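4. Set up a boycott alert in Listorent

1. Open Listorent and choose Campaigns, then New alert.
2. Type the name of the company, for example Otomano. Add also the brands it owns, such as Elus, or they will not be matched.
3. Paste 2 source links for the political donation. The alert stays as draft until both are checked.
4. Press Publish.

Note: the message to followers can have maximum 148 characters.

Caution: after publishing, the company name cannot be changed. Please read it again before step 4.

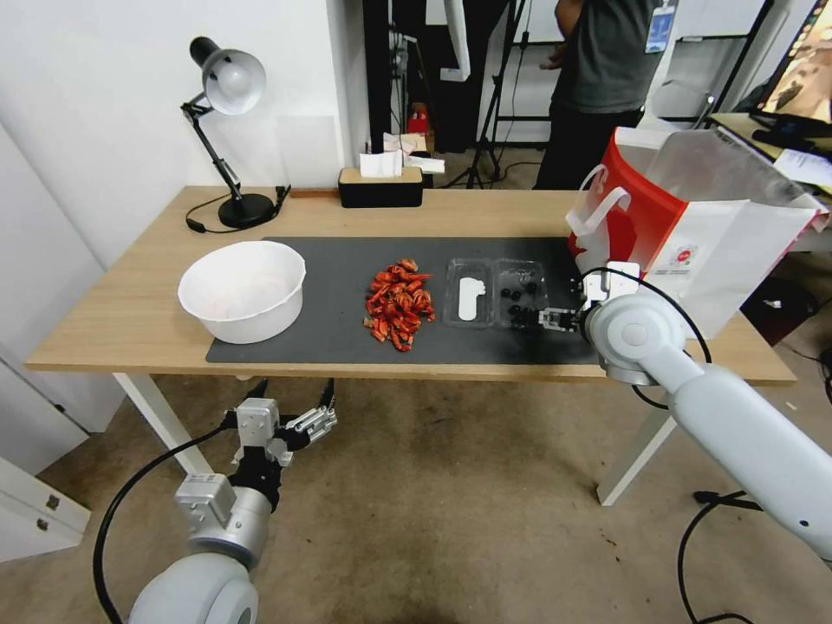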